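3.2 Shelf Arrangement and Reading Distance

Labels in the Tremblay stockroom were printed in two type sizes and mounted on the front lip of each shelf. Clerks stood behind a line taped to the floor and read the part code aloud. Each clerk completed 40 trials, split evenly between the two sizes, and the order was shuffled for every session. Lighting at the shelf face was held at 600 lux. Following Landry and Penner, a reading was scored as correct only if the full code was given without a restart.
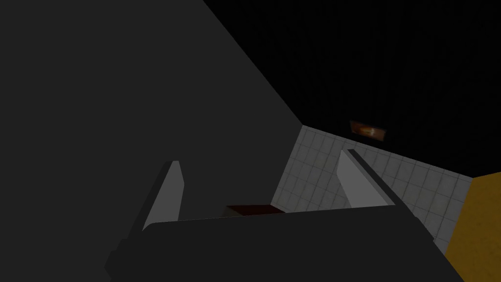 Figure 4. Rendered view, with two light grey fingers facing each other across a gap.

Errors were concentrated in codes containing both a zero and the letter O. The larger type reduced these errors on the upper shelves but had little effect on the lowest one, where clerks had to bend to read. Mayrhofer reports the same pattern for pharmacy drawers. Two sessions in February were repeated after the labels on one bay were found to be out of sequence; the first set of readings was discarded. Response times are treated separately in Section 4.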